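The Soup That Waits for the Rain

By the time Buppha Klinhom gets her first pot going, it's five in the morning and the street outside her kitchen in Ploden is still dark. She has been making the same sour fish soup for 22 years, and she still leans over the steam like she's meeting it for the first time!

The secret, she'll tell you happily, is tamarind, and plenty of it. She soaks the pulp overnight, squeezes it by hand, then tastes, frowns and squeezes some more. Her neighbor Fraser Ogilvie swears by lime, and the two of them have been arguing over it since before his kids were born.

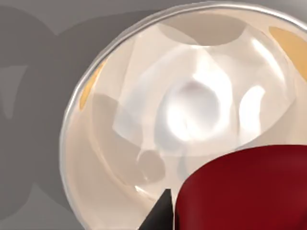 Lime goes in at the end, off the heat, and it's wonderful for the first few minutes. Tamarind is slower and rounder, and it gets better as the pot sits. I tried both versions side by side in June, with rain hammering on the roof, and went back for thirds of each.

Buppha makes about 200 servings on a busy day. Most are gone by noon, and she keeps one back for Fraser, extra sour.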